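Purkine Store Cupboard Project
Progress report to the Hughes Fund, May 1, 2021

Spending to date is 142 pounds, most of it on plastic bins. We had hoped to spend less on bins, but the cupboard had other ideas.

When we last wrote, toiletries and snacks were living together in carrier bags, and anyone wanting toothpaste had to go through the crisps to reach it. We have now sorted 17 bags. The contents go out on the table first, get checked for dates and leaks, and are then put into open white bins with a slot at the end to carry them by. The table has a pale pink plush cloth on it, chosen at a meeting that went on longer than this report. It does stop the bottles rolling away. It also holds on to crumbs with real loyalty.

Two matters are still open. The first is small things in blister packs, which slide to the bottom of any bin and stay there until spring. We are trying them upright along one side. The second is labels. The Endura ones stick very well to fingers and less well to plastic, and we would like to change supplier before August.

Snacks will get their own bins from now on. The Prurkska branch tried keeping everything mixed and has more than 2 opinions on how that went, none of them printable in a report to a funder.

We are not asking for more money this time. The next batch to be sorted is mostly toothpaste, small bottles and lidded jars, and we expect to fit it into the bins we already own. 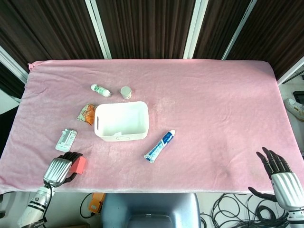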